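Reading time: 2 minutes

Cell Notes: Looking After the Two-Arm Table

The Inusgate workshop has completed the spring upkeep of its two-arm table cell. The work was led by Maiara Coutinho, with Iason Christodoulou responsible for the cables and gripper mounts. Members who book the cell are asked to read the following before their next session.

Every upkeep visit now closes with the pen and cup check. A pen is laid on the table, a paper cup with a marker in it is set between the arms, and both grippers are brought over the table empty with their fingers open. The operator confirms the joint lights before any pick is attempted. 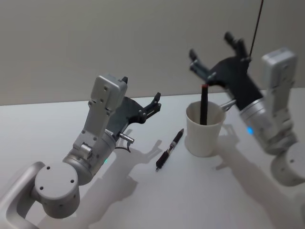

Both arms over the table, with the pen and cup set out between them.

Gripper mounts are to be inspected with the arm held still. The bolts on the black plates should be tried by hand tool only, and never while the jaws are closed on an object. The cable beneath the gripper must hang in an easy curve. A cable that pulls straight at full reach should be reported to Mr. Christodoulou and the arm left parked until he has refitted it. 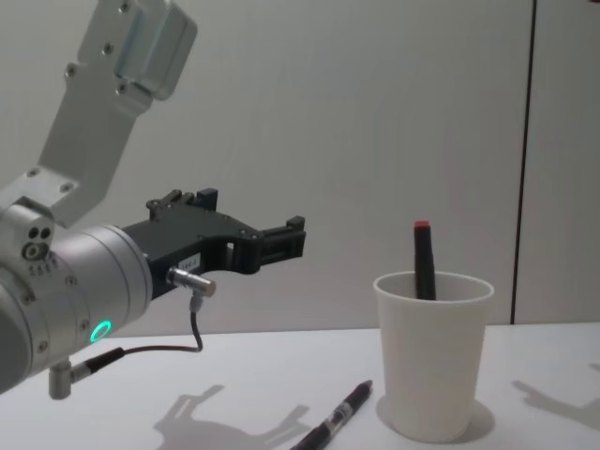

Open jaws beside the cup; the gripper cable loops back to the wrist.

The pick itself is made at low speed. The pen is to be taken near one end and raised clear of the cup, and the other arm must be given room before the wrist is turned. Four picks are required for each arm. If the pen slips in two of them, the finger pads are to be cleaned and the check repeated from the start. Results go in the cell log, under the name of the person who ran the check.
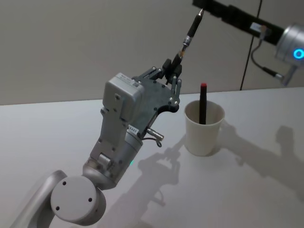 The pen held near its lower end, with the cup and marker standing to the right.

The next visit is planned for May. Requests for training on the check may be left with Duygu Akgül at the workshop desk.

Comments (2)

Lefteris Mitsotakis-Vlachou: Does the low speed rule also apply when only one arm is booked?

Maiara Coutinho: Yes, it applies to all bookings. The sheet by the cell will be amended.

Contact the workshop desk | © Inusgate Workshop | Back to top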